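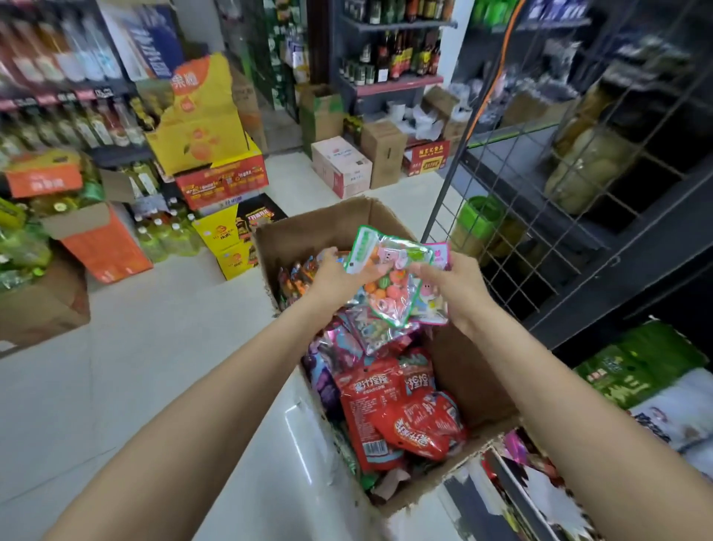 Flustness is a method for teaching a robot policy to pick mixed goods from first-person recordings of human hands. We learn from shop work because the goods are close together and they change shape when touched. A candy pouch is a good case: when two transparent pouches are held one over the other above an open carton, the model must decide which border and which sweets belong to which pouch, and which hand holds it. Most of our early errors were of this type.

Overview Method Results FAQ Data Contact

Project > Flustness > FAQ

What is the input of the method?

Only the color video from head height and the estimated pose of both hands. We do not use depth. The training set for the current result has 698 clips, recorded in small shops and in one store room.

Do I need a robot to train it?

No. The first stage uses human clips only. For the second stage you need robot demonstrations, and we used 52 of them, all made on our Urio two-arm station by Musyoka Kombo.

How do you go from five fingers to a gripper?

We keep the wrist path and reduce the hand to one opening value, measured between the thumb and the nearest opposing finger. This loses information. When a person pushes one packet aside with the small finger while holding another, the opening value shows nothing of it. We tried to add a second value for this and it made the training less stable, so it is not in the release.

What is the main result?

On the Drostside test we ran 200 picks from a full carton. The policy with both stages finished 163 of them. The policy with robot demonstrations only finished 94. A pick is finished when one item, and only one, is placed in the tray.

Why are soft foil bags still difficult?

The reflection on foil moves when the bag moves, and the tracker takes it for a new edge. Godfrey Ndung'u is testing a filter for this. We will not give numbers before it was run on the complete test.

Does the model read the text on the package?

Not on purpose. Package text in our clips is in more than one language, and we give no labels for it. We did not test if the model uses the shape of the letters.

Can I use the Zesov loader with my own clips?

Yes, if they are at a constant frame rate. Clips with changing frame rate will load without warning, but the hand pose will be shifted against the video. Please convert them before.

Last updated: July 25, 2020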